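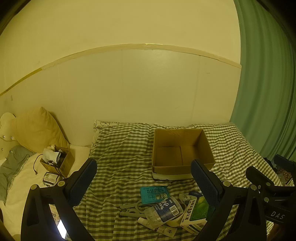 An open box on the bed, green and white gingham all round it.

How to run an album listening party with people who live miles away
Posted by Salamatu Adeyemi, 1/15/20

So the new Vigfúsdóttir record lands in February and my group chat has already lost its mind. There are fans in Tovton, fans in Trenton and one very loud cousin in a different time zone, and we always want to hear a new album together. I've done this for four releases now (five if you count the Ninness live one, which we gave up on halfway through) and I've got it down to a routine.

Step 1: Pick a start time and stick to it
Don't go for the minute it comes out! Streaming apps can be slow to show a new album, and somebody will be sat there refreshing. I leave an hour.

Step 2: Get everyone on the same version
Check whether there's a deluxe edition. Last time half of us had the bonus track in the middle and the chat made no sense at all. Post the link to the right one and ask people to put a thumbs up when they've opened it.

Step 3: Turn off shuffle and crossfade
Crossfade is the sneaky one. It's usually under playback in your settings, and it'll nudge you a few seconds ahead on every song.

Step 4: Count in
One person types 3, 2, 1, play. Just one person, please. If you drift, pause at the end of the track and count in again.

Step 5: Agree the chat rules
Ours are simple: no skipping ahead, no spoilers about the last song, and capitals are allowed. We got through 239 messages during the last album, 81 of them in one chorus, so mute your notifications if anyone's asleep nearby.

Step 6: Rank the songs straight away
Everyone sends their top three before reading any reviews. I keep the lists in my notes app and we do it again a month later. My number one has changed every single time, and my cousin's never has.

If you've got a good way of doing this with a big group, leave it in the comments. Ours is up to nine and the counting in is getting messy.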